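Review: Zendham hand-guiding and remote teaching kit, two-arm version

We have used the Zendham kit at our Hesgate workshop from May, for teaching two arms to sort small electrical parts between bins. My colleague Woo-jin Min did most of the teaching and I wrote down the times, so this is the opinion of two persons.

Hand guiding is the strong side. You hold the wrist, the joints become light, and after 2 practice runs you already feel where the arm wants to go. Remote control took me longer to like. The delay is small, but near the rim of a bin I was always too careful and the recording became slow. Of 131 recordings we kept 105. Most of the lost ones were remote, and my own fault. 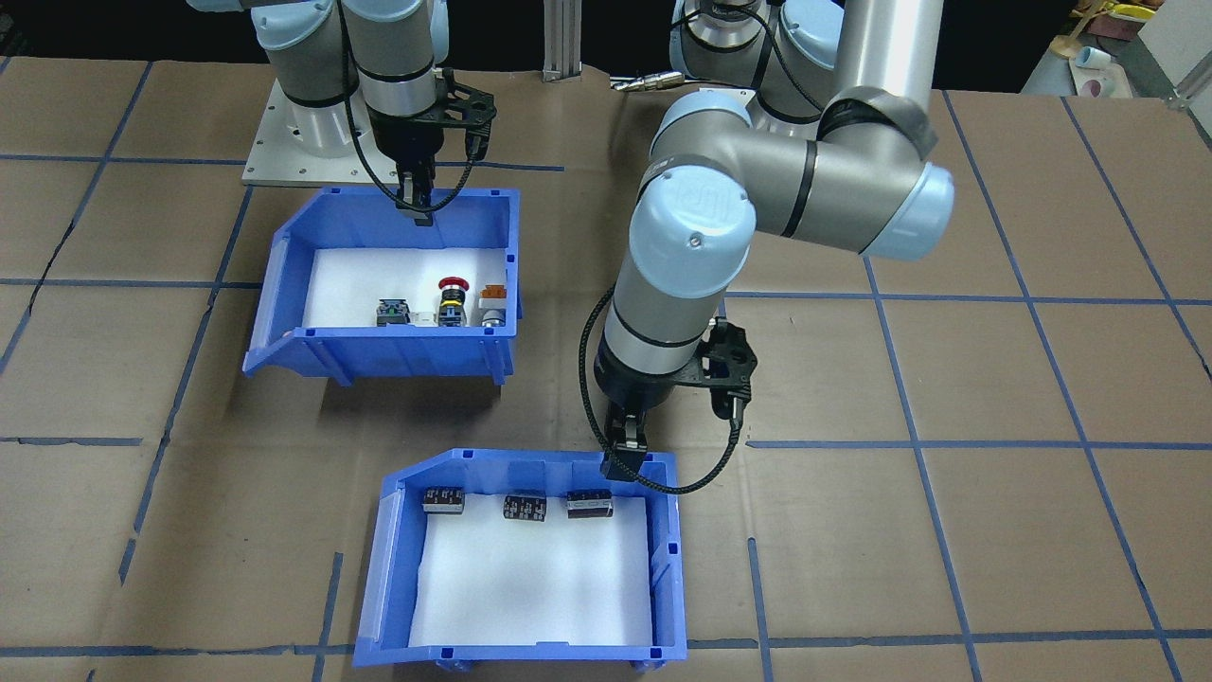
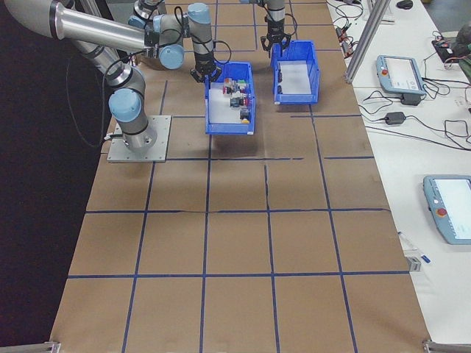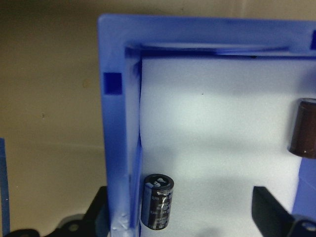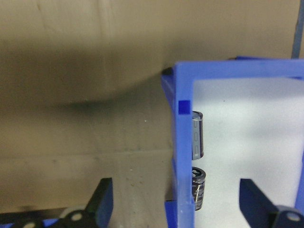

The blue plastic shows in all four, and its colour gave us no trouble with the Tudutard recording software.

Deok-su Cheon disagrees with me about the remote mode. I would not give up on remote so early, he wrote to me, as with hand guiding your own arm blocks the view of the wrist camera and the robot learns from a bad picture. Lower the speed scale, record 6 short pieces in place of one long, and the hesitation at the rim will mostly go away.

I tried his advice for one evening and the recordings are smoother, I must admit. The manual says nothing of the speed scale in the remote chapter; it is hidden under the arm settings, on the second page.

The price is high for a small workshop. Dimitriou, the dealer, answered my emails quickly but could not sell the foot pedal separately, and I would like a spare one. Four stars from me, and I will keep it.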